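Another Green Chapel, Then

Monday, November 20, 2023

My cousin Wálter Quintero sent me a book for my birthday, a slim thing from Stakico Press that claims to have found the Green Chapel, the place where Gawain goes to have his head cut off. I read it in two evenings. I remain unconvinced, and a little grumpy.

The case goes like this. The poem's dialect belongs to the northwest Midlands of England. The poet names Anglesey and the Wirral, so he must have had a real map in mind. Therefore everything after the Wirral is on that map too, and a patient person with good boots can walk to it. The first two steps I'll give them, more or less. The third is where I start writing in the margins.

Once Gawain is through the Wirral the place names stop. He fights serpents and wolves and giants, he sleeps in his armor in the sleet, and then on Christmas Eve he says a prayer and there's a castle. If the poet wanted us to follow along, he picked a strange moment to go quiet.

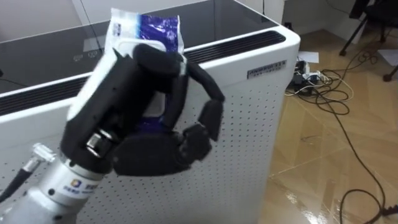 Robotic hand closed around a soft plastic package.

The book has 225 pages, and I kept a tally of the word "surely." I stopped at 20, well before the end. Surely the poet had seen this valley, surely a local audience would have known the crag. Maybe! But we don't know who he was or who he read to. We have one manuscript, and it doesn't tell us.

Then there's the chapel itself. The poem calls it a mound, hollow inside, overgrown with grass, with a hole at the end and on either side, next to a stream. Gawain can't decide if it's an old cave or a crack in a crag. Most people who go looking pick Lud's Church in Staffordshire, a deep mossy cleft in the rock, and I can see why, it's a wonderful spooky spot. It is also not much of a mound. The usual answer is that the poet was being loose with the details. Fine, but he's supposed to be exact enough to lead us there and loose enough to get the shape wrong, and I'd like to know who decides which lines are which.
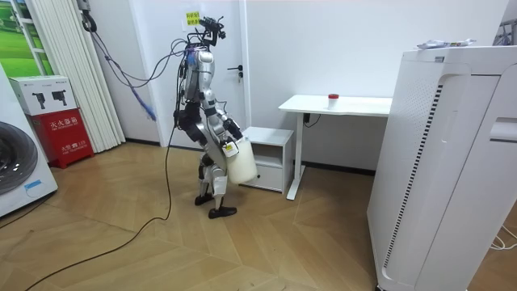

The castle gets the same treatment. The host says the chapel is less than two miles off, so the author draws a circle and looks for a big house inside it. The host is also a green giant under a spell, and he's been lying to his guest for days. I wouldn't take directions from him.

Nayeli says I'm spoiling a harmless hobby, and she may be right. She did the Lud's Church walk last November and came home muddy and happy. I'd go too. I just wouldn't call it evidence.

Wálter, thank you for the book. The maps are very nice.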